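Le bras était dans le devis, le reste non
Tribune – Équipement et budgets

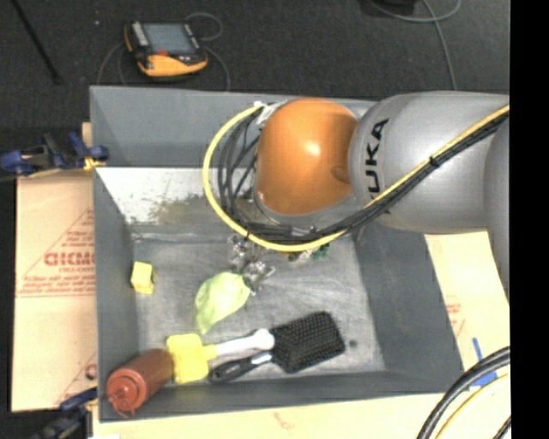

La ligne qu'on oublie

Tous les dossiers d'achat de robot que j'ai relus se ressemblent. Le bras occupe trois pages, avec sa portée, sa charge utile et une courbe que personne au comité d'investissement ne sait lire. Puis vient une ligne « accessoires divers », dotée d'une somme qui ne paierait pas le déjeuner de l'intégrateur.

Chez Bramavier, où je prépare les budgets d'équipement, le projet Miranda devait apprendre à un robot à sortir des objets d'un bac. Le KUKA a été négocié pendant des semaines, au centime. Les serre-joints bleus qui pincent le bord du bac, eux, ne figurent dans aucun tableau. Le carton non plus. Quant au boîtier de commande, posé par terre sur la moquette, je cherche encore la ligne « support » dans le document que j'ai pourtant signé.

J'ai fini par faire l'addition. Les petites dépenses de Miranda représentent 673 lignes de notes de frais, dont la plus modeste s'élève à 4 euros. Le contrôle de gestion m'a demandé ce que recouvrait l'achat d'une brosse à cheveux. J'ai répondu « consommable d'essai », et j'ai découvert ce jour-là qu'il n'existait pas de compte pour cela. L'os en plastique est passé en fournitures de bureau.

Acheter pour quoi faire

On me dira que c'est le charme des débuts. Je veux bien, mais le charme a un coût horaire. Un ingénieur qui court les magasins un mercredi après-midi coûte plus cher que tout ce qu'il rapporte dans son sac. Sur le site de Sultcombe, deux personnes ont passé 80 heures à bricoler un éclairage que le fournisseur, Gakow, proposait en option. L'option avait été rayée pour tenir l'enveloppe, par moi.

Je plaide donc pour une hérésie comptable : voter d'abord le budget du désordre. Les câbles, les brides, la pince qu'on remplacera par une autre, les objets à saisir, la table. Ensuite seulement, voir quel bras on peut s'offrir avec ce qui reste. Il sera peut-être plus petit, et la direction aura moins de plaisir à le montrer aux visiteurs.

Ma proposition passe en avril. On m'a déjà fait savoir qu'elle manquait d'ambition, et qu'il faudrait réduire un peu la ligne des câbles.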